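The Trouble With Cans of Chips
Three hands, one shelf and a great deal of carpet: a slow week at the Purnura test room

The first thing you learn about robot hands is that everyone who sells them has a video. In the video the hand picks up an egg. It always picks up an egg. I have now watched enough eggs being lifted to make an omelet for a small town, and at no point has one of them been stocked on a shelf between two other eggs by a machine that had to bend down to do it.

Purnura, which rents a floor of an office building in Ellden and has done nothing to the carpet, is in the business of finding out what happens after the egg. Stores and warehouses send it their dull problems. Makers of arms and hands send it their hopes. In August it began a comparison of three hands for restocking snack shelves, and it let me sit in on the last week on the condition that I stay behind the tape and stop asking about the egg.

The contestants were a plain two-jaw gripper, a suction cup, and a hand with fingers from a company called Brotar. The two-jaw gripper has all the charm of a pair of pliers and costs less than the crate the Brotar hand came in. The suction cup is cheaper still and sounds like a man finishing a milkshake. The Brotar hand has real knuckles, and visitors want to shake it.

Each one got 367 attempts, an odd number that came from a planning spreadsheet and that everybody involved was too proud to round off. An attempt meant taking a package off the shelf, holding it for 4 seconds and setting it back upright. Boxes and cans both counted. A can that fell over after the hand let go was a failure. A can that knocked over its neighbor was a failure with a note.

Suction was wonderful on boxes. It went at them flat, pulled once and had them. On a round can it was a different animal, forever hunting for the one strip of wall that would seal, and when it tried the lid instead it sometimes came away with the lid. The engineers had hoped to run some 2,000 attempts with it over the fall. They stopped early and moved the vacuum pump to a closet, where it can still be heard.

The two-jaw gripper simply closed on things. It closed on cans at the middle, at the top and once on the shelf itself. It needs elbow room on both sides, and store shelves are built by people who regard elbow room as lost revenue. Give it a can with a gap next to it and it is hard to beat. Pack the cans tight and it becomes a bowling ball with opinions.

The fingered hand was slower and fussier, and I wanted badly to find it ridiculous. It took 6 tries to set up its grip on the first morning, and the cable that runs to its wrist had to be seated twice. But it could get its fingers around a can without shoving the rest of the row, most of the time, and it let go gently. Letting go turns out to be half the job. The egg videos tend to end before that part.

By the last afternoon the row at the right-hand end had taken on a lean, and a green can was off at the far end in a black gripper.

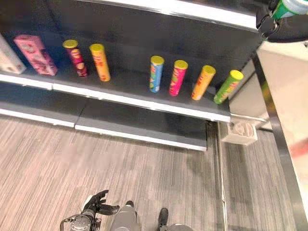
Rondonuwu, a distributor that has tried two of the three hands in its own aisles, was less taken with the fingers than I was. Its view, sent in a short and rather tired message, was that a hand with that many joints has that many things to fix, and that a store manager would put up with a few toppled cans long before paying for a technician to visit on a holiday weekend.

Purnura has read the message and is adding a repair log to the next comparison, which will cover bags. Bags have no sides, no top and no fixed shape. The two-jaw gripper goes first.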